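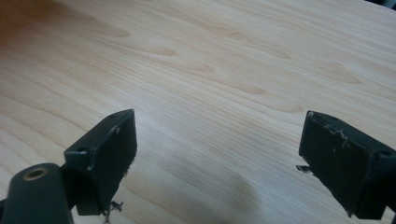 Un lector me escribe que el Listum no perdió el partido de ida por falta de puntería, que el problema estuvo en la salida de balón y que cualquiera que revise la primera parte lo ve en diez minutos. Le doy la razón en lo segundo y no tanto en lo primero. Como la respuesta se me alargaba en los comentarios, la paso a entrada propia.

Archivado en: Fútbol regional | Análisis táctico | Copa

Primero, el marcador. Tahiri 2, Listum 0, partido de ida de los cuartos de final. Los dos goles llegaron en la segunda parte, ambos tras recuperación en campo contrario. El lector se apoya en ese dato y el dato es correcto. El Listum salió con línea de tres, los carrileros muy altos y un solo mediocentro por delante de los centrales. El Tahiri respondió con dos puntas que no iban a por el balón. Tapaban el pase interior y esperaban al pase lateral para saltar. Con esa disposición, el central derecho del Listum recibía siempre orientado hacia la banda y con una única opción cómoda, el pelotazo.

La solución habitual es bajar un segundo mediocentro. El Listum tardó una hora en hacerlo y, cuando lo hizo, ya perdía. Hasta ahí, de acuerdo con el comentario.

Mi discrepancia está en el peso que se le da. Antes del descanso el Listum tuvo tres ocasiones claras: un remate al palo a la salida de un córner, un mano a mano que el delantero resolvió con un tiro flojo y centrado, y un balón suelto en el área pequeña que acabó por encima del larguero. Ninguna nació de una salida limpia desde atrás. Dos vinieron de segundas jugadas y otra de un saque de banda largo. El equipo generaba sin construir, y un equipo que genera así puede ganar una ida de copa si acierta una de tres. No acertó. Decir que la puntería no tuvo que ver me parece excesivo.

Añado un detalle que no he visto mencionado en ninguna crónica. En el primer gol, el carrilero izquierdo estaba 40 metros por delante de la pérdida. No es un error individual, es la posición que le pide el sistema. Pero el Tahiri llevaba ya un buen rato cargando ese lado con el extremo abierto, y el central zurdo quedaba en inferioridad en cada transición. La corrección era sencilla y no exigía cambio de jugadores – bastaba con dejar a uno de los dos carrileros a la altura del mediocentro, alternando según el lado del balón. En liga lo han hecho más de una vez, por ejemplo en el desplazamiento de septiembre a Rurnska, donde defendieron un 0-1 durante toda la segunda parte y apenas concedieron.

Sobre la vuelta. El reglamento del torneo mantiene el valor doble de los goles fuera de casa en caso de empate global, y eso condiciona bastante el planteamiento. El Listum no marcó en la ida, así que un gol del Tahiri en la vuelta le obligaría a hacer cuatro. Con ese escenario, repetir la línea de tres con los carrileros tan altos es una apuesta de riesgo considerable. Yo saldría con cuatro atrás y doble pivote, aceptando menos presencia en el área durante la primera media hora. Un 1-0 al descanso es un resultado útil. Un 1-1 no lo es.

Queda la cuestión del 10. Jugó por dentro, casi de segundo punta, y tocó pocos balones de cara. Varios seguidores piden que vaya al banquillo. No lo veo. Su problema era de suministro: si el mediocentro no puede girarse, el enganche recibe de espaldas y con un rival encima. Con doble pivote debería tener otra vez los apoyos cortos que necesita. Si en la vuelta sigue desaparecido con esa estructura, revisaré la opinión.

En cuanto a la otra semana copera, el Lillari pasó de ronda en la prórroga y espera al ganador de este cruce. Vi solo el tiempo extra y no tengo base para un análisis. Apunto que defienden los córners en zona pura, sin ningún marcaje al hombre, y que encajaron así el gol del empate en el minuto 101. Tanto el Tahiri como el Listum tienen rematadores para aprovecharlo.

Una corrección a la entrada anterior: escribí que el lateral derecho del Tahiri estaba apercibido de sanción. No lo está. El ciclo de tarjetas de copa se cuenta aparte del de liga y en copa lleva una sola amarilla. Queda cambiado en el texto.

Los comentarios siguen abiertos. Si alguien tiene el partido de vuelta de la temporada pasada entre estos dos equipos, completo, me interesa sobre todo la segunda parte, porque el Listum pasó a defensa de cuatro tras el descanso y no conservo notas de cómo ajustó la presión.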